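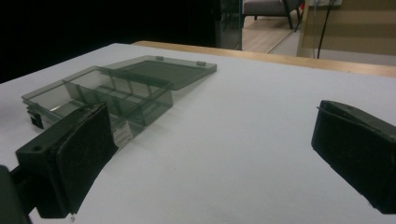 Fingers wide apart in front of a divided box with its lid back, on a white tabletop.

Lusness Grasp Planner, Set-Up Guide
Section 4: Teaching the planner a divided container

Divided containers are one of the best things to try once your hand-eye calibration has passed. The planner treats every compartment as its own place target, so one good model of the box opens up a whole family of sorting tasks. Set aside a little time for this section. It goes quickly, and watching the cells snap into place on the depth view is a real pleasure!

Before you start

You need a finished calibration (Section 3), the Tratside perception module running, and a container that stays where you put it. Tinted or clear plastic is fine, but read the note after step 4 first.

Steps

1. Open the lid all the way and lay it flat behind the base. A lid left standing will be modeled as a wall, and the planner will refuse any approach from that side.

2. In the Workspace panel, choose Fit Table. The overlay should cover the tabletop and stop at its edge. If it spills onto the floor, drag the boundary in and fit again.

3. Select Gripper > Open Full. Check that the finger mask covers both fingers, pads included. Unmasked pad pixels are read as obstacles — the most common cause of a "no free path" message at this stage.

4. Press Capture. The module collects 30 depth views as the arm moves through a short arc. Keep hands and loose cables out of the arc until the status line reads Done.

Note: See-through walls return weak depth. Turn on Edge Assist, which finds dividers from the darker lines they make in the color image and fills in the missing surfaces. We love this feature, and it was rebuilt from scratch for the Leltmont release. It works best in soft, even light.

5. Open the Cells tab. Each compartment should have its own outline. Click any outline that covers two cells and choose Split.

6. Set Wall Clearance. The default is 2,000 microns per side. Raise it if your pads are thick or worn.

7. Choose Plan > Dry Run. The arm traces each approach above the box without going down into it. Watch the outer cells most closely, where a finger body can meet the rim before the pad gets inside.

8. Save the model under a name you will recognize later. The lid position is saved with it.

CAUTION: Do not skip the dry run after moving the box, even by a small amount. The planner does not check the saved pose again until the next capture.

CAUTION: Never reach between the fingers while the Gripper panel shows Active.

If a cell is missing

Wipe the pads and the lens, then capture again. If the same cell drops out twice, add it by hand with Draw Cell and lock it. Locked cells survive later captures.

If error 34 appears, the mask and the open width do not agree. Go back to step 3. Users of the older Čierny driver will also need to reload the gripper profile first.

Section 5 covers picking from a filled container.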